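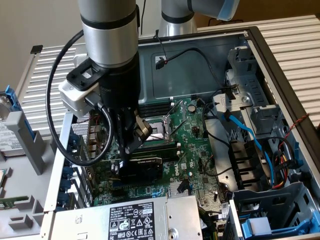
Search tips Search Go

Cleaning Out and Reseating Parts in an Old Desktop Tower

September 23, 2023
By Kanchan Singhal

We keep three older towers going in the back of the Linidham workshop, and they all need the same attention once a year. The fans get loud, or the computer stops seeing its graphics card, and people assume the whole thing is worn out. Most of the time it wants a cleaning and to have its parts pushed back in properly.

Shut the computer down, pull the power cord, and hold the power button in for a few seconds. Then lay the tower on its side on a table, with the panel you plan to take off facing up. Don't work on carpet. Touch bare metal on the case before you touch anything else, and again whenever you've walked away and come back.

Take photos before you unplug a single wire. I skipped this in August and spent most of an evening with the manual, working out where a fan lead belonged.

For dust, use short bursts of canned air and hold the fan blades still with a finger. A soft paintbrush gets what the air leaves behind. Stay away from the household vacuum - the nozzle can build up static, and it will also swallow a loose screw before you hear it rattle.

Graphics cards

A card that has worked its way partly out of the slot is the most common fault I see, mainly in towers that have been moved by car. Unplug any power lead going to the card first. Then open whatever holds the bracket at the back of the case. Some cases use a screw, others have plastic clips that flip up.
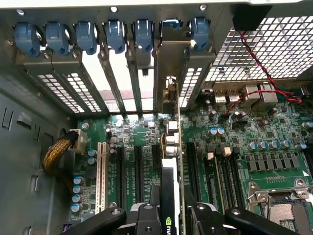 Press the small catch at the end of the slot if there is one, and lift the card straight up by its edges. It should come without a fight. If it won't move, look at the bracket end again before you pull harder. Wipe the gold contacts with a dry, lint-free cloth and keep your fingers off them afterward.

To put the card back, line up the bracket first and then press down evenly along the top edge until it sits level. Close the clip last. If the clip won't close, the card isn't all the way down.

Cables and the last check

Loose cables cause nearly as much trouble as loose cards. Press on each end of every drive cable, and tuck long wires away from the fans. Colors help when you're tracing things. In the Dell we had open, the SATA cable is bright blue and runs beside a bundle of red, yellow and black power wires, so the two are easy to tell apart. If yours are all black, a bit of masking tape with a number on each end does the same job.

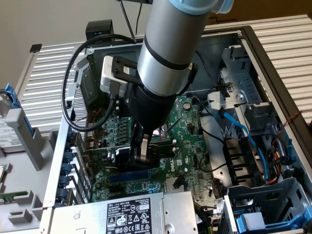

Small screws need somewhere to go while you work. Meinrad Baumgartner uses a muffin tin, one cup for each part of the case, and I've copied him. An egg carton is fine too.

Before the side panel goes back on, plug in the monitor and power and start the computer once. Keep your hands out while it runs. If it beeps or the screen stays blank, unplug it and reseat the card and the memory. Wipe the panel, slide it on, and write the date on a piece of tape inside the cover for next year.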